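Aligning Two Hand-Held Grippers in One Coordinate Frame

Before you record any task with both hands, the software must know where the left gripper is relative to the right one. Each gripper runs its own visual tracking, and each one starts with its own origin. 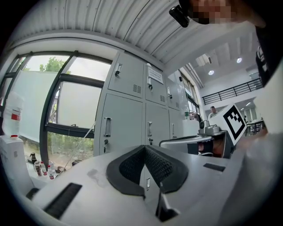
I use the Prillik tracker for the poses and a small tool called Hadgu for the alignment. If you have only one gripper, you can skip this page.

What you need

– Prillik installed on both recording machines, with the clocks synchronized
– the lens calibration file for each wrist camera
– the printed side length of your marker, measured with a caliper

Enter the side length without the white margin. I made this mistake in September and all my distances came out too large.

Step 1. Start both recordings and let the trackers initialize separately. Move slowly, and keep some fixed structure in view. Flat surfaces in one color give few features.

Step 2. Bring the marker into the view of the other camera and hold it for five seconds. Then change the angle and hold it again. A marker seen exactly from the front gives an unstable rotation, so tilt it a little.

Step 3. Stop recording and run:

hadgu align --left left.log --right right.log --min-views 2

The tool takes every detection, computes the transform between the two origins and removes the outliers. With a wide-angle lens, please choose the fisheye model in the settings file. The standard model will still run, but the corners are placed wrong near the border.

Step 4. Look at the residual in the output. I accept up to 2 mm. If it is higher, check the clocks first – in my logs a time offset was the usual reason – and then the calibration file.

The transform is saved in align.json. Repeat the procedure each time you restart a tracker, as the origin changes with it.

Carola Kohlhase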